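I'm 700 words into a letter to my old neighbor Terence Kettle and my hand already hurts! We used to send each other actual mail when he moved out to Rindov, and then we both got lazy and it became two texts a year (one of them always about the weather). So in July I decided we were going back to paper.
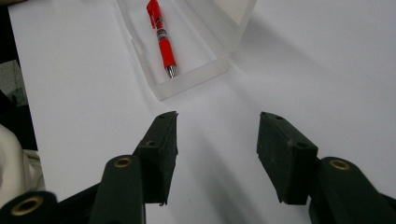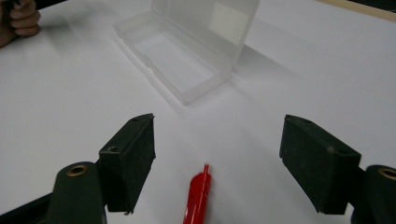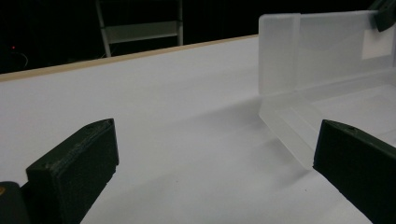

*White tabletop, three times over. The red pen is in the first one.*

My handwriting is terrible now, by the way. I wrote "Flurau" on the envelope and it looked like "Flower." Kieran Ó Dubhghaill says to slow down and use lined paper, and he's probably right, but I like the blank kind. Anyway, I still have to tell Terence about the bakery closing, and then I need to find two stamps.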